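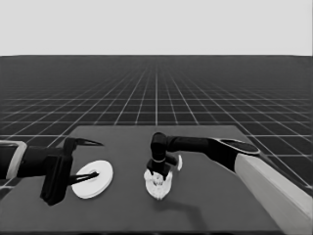

DezsoB
We are a small workshop and I must give my boss a budget before March. The question is simple: one arm or two? My draft cell is like in the simulation, two arms from opposite sides of one table. The left gripper is at the lid and the right one is over the bowl-like part. Derkis quotes 752 per month for one arm on lease, and the second arm adds 20 percent to the integration cost. Is the second arm worth it?

pallet_jo
No. Buy one arm and a good fixture. A fixture can hold the bowl all day and it needs no service contract.

DezsoB
I thought about a fixture, but we have many shapes of bowl. Each one would need its own – and Truvon asks 1,085 for each.

mkrantz
Then I disagree with jo. With 5 shapes you are already over 5,000 only for fixtures. Ask Boersma for a price on a pair, they gave us one.

pallet_jo
Still cheaper than a second arm, if you count training and spare fingers. Also, that knob on the lid is small. I would test the grip on real parts before I sign anything.

DezsoB
This is a fair point. Ulent offers a paid trial, so I will put the trial in the budget first and leave the second arm as an option.

mkrantz
Get the option price in writing.

Dezső Bárány (DezsoB)
Yes, I wrote to them on Sunday. No answer yet.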